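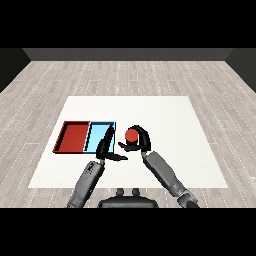 Chapter 4
Brakes: Why the Pedal Goes Soft

I learnt about brake fluid the hard way, coming down a long hill in a tired old estate with my foot nearly on the carpet. It was August, I had the family luggage in the back, and I'd been riding the brakes for a good 5 miles (don't do that!).

Fouad Hamdy, who ran the garage where I trained, drained the system the next morning and held the jar up to the window. It looked like cold tea. "When was this last changed?" he asked, and I hadn't a clue.

Brake fluid soaks up water from the air, bit by bit, and water boils far sooner than fresh fluid does. Once it boils you get bubbles of vapour in the lines – and vapour squashes, so your foot goes down and not much happens at the wheels.

We'll start with the pedal and work outwards to the discs. Have your own car's handbook beside you as you read, open at the page on fluids.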